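Forty minutes of fuzz, and I loved it

I've had the new Jugah record on repeat since Friday, and my neighbors have been very patient about it. It's called Denarholm, it's five tracks long, and it was pressed in a run of 300 (mine is number 486, so somebody over there can't count!).

I bought it off the merch table at the Romo, where the band played so loud that my ears hummed all the way home. The opener is almost all bass and tape hiss, and then the organ comes in and, wow, I was gone.
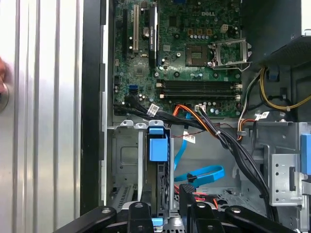

Side two

Flip it over and things get gentler. "Prostosthorpe" is the one I keep humming in the shower, a slow waltz with a trumpet that sounds like it's coming from two rooms away. I do wish they'd let the closer run longer – live it went on forever.

They're back at the Romo in November, and I already have my ticket.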